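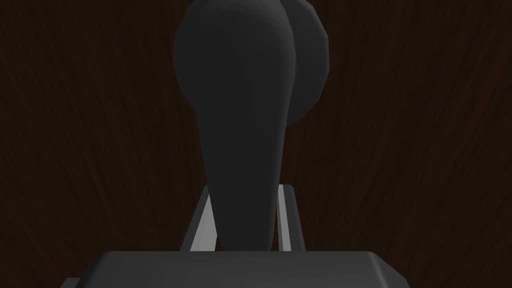
wrist view in the sim kitchen, up against the dark wood

Forums > Teleoperation > Teaching by Demonstration
New posts | Search | Members | Log in

Re: when do you throw a demo away?

gritty_pete
So I'm recording kitchen demos in sim with the Floveo hand controller and I've got 230 saved. My question is about the ugly ones. Plenty of mine have a stretch where I drive the hand right up to the wood and the wrist view is all finger and grain, then I have to back off and try again. Keep or toss? I've been keeping them and my partner on the project thinks I'm nuts.

mossback
Toss. If you can't see what you're doing, the policy can't either, and you're teaching it to wander. We did a cleanup in January on our Demby set, went from 1,209 down to 1,185, and even that small cut made the arm less twitchy near cabinets.

lowtorque
Have to disagree with mossback! The backing off is the good part. If every demo is a perfect straight shot, the robot has no clue what to do once it drifts (and it will drift). I keep anything where I recovered within 60 steps and I trim whatever comes before that.

gritty_pete
ok the trimming idea is interesting, hadn't thought of that. My other trouble is the tilt. I roll my wrist a lot with the controller, way more than I notice while I'm doing it, and then I play it back and the whole kitchen has gone sideways.
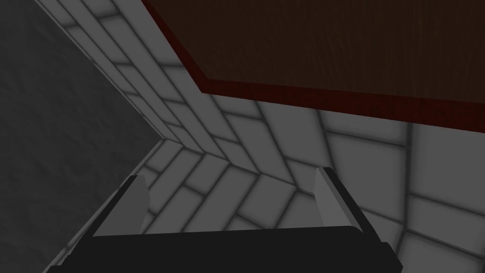
And once I'm in that kind of pose I lose track of which way is up, so I push forward and the hand goes off toward the tile when I wanted to go along it. I end up opening the fingers wide and just sitting there while I think. That can't be great training data either, can it?

mossback
Sitting still is the worst thing you can record. Cut those frames, every one. I'll meet lowtorque halfway on recoveries but not on idling.

lowtorque
Agreed on idling, wow, mark the calendar. Pete, are you driving in the hand's frame or the base frame? Switch to base and see if forward feels sane again.

uedafan22
I went the other way, hand frame all day long, base frame made me seasick. What fixed it for me was a second view off to the side. Driving off the wrist view alone is miserable on any rig, I had the same thing on our old Ueda arm.

gritty_pete
Hand frame, yeah. I'll try base tonight and add the side view. Keeping the recoveries, cutting the sitting around. Does anybody have a script that finds the idle bits or are you all doing it by eye?

mossback
By eye. Get a snack.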